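A rack for the pale table
Posted by Hugo Poulain in May

I've been meaning to write about the little dark gray rack for weeks, and Friday seemed as good a day as any (coffee made, phone off!). I'd wanted something small for the light wood table, somewhere for cups to go instead of wandering all over the place, and I looked at up to 12 of them before I settled.

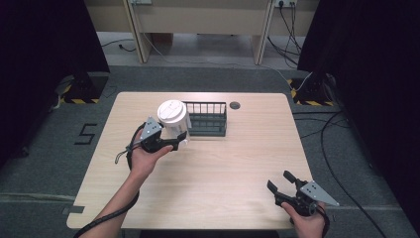
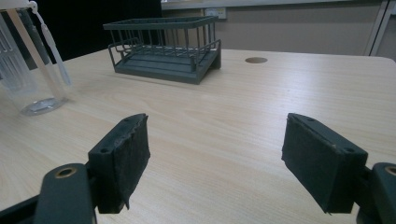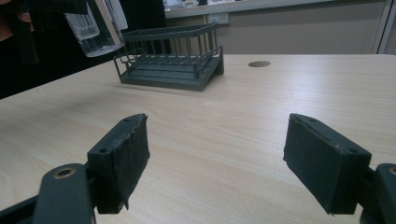
What I keep coming back to is how well dark bars go with pale wood, and I say that as someone who swore he'd only ever buy white. My sister still thinks I should have got the bigger one from Clutby, and maybe she's right, but then where would I put my elbows? Next I'd like to sort out the cupboard, which is a longer story.

Recent posts
Five mugs I can't part with
A slow weekend in Ambaye
Oiling the old bread board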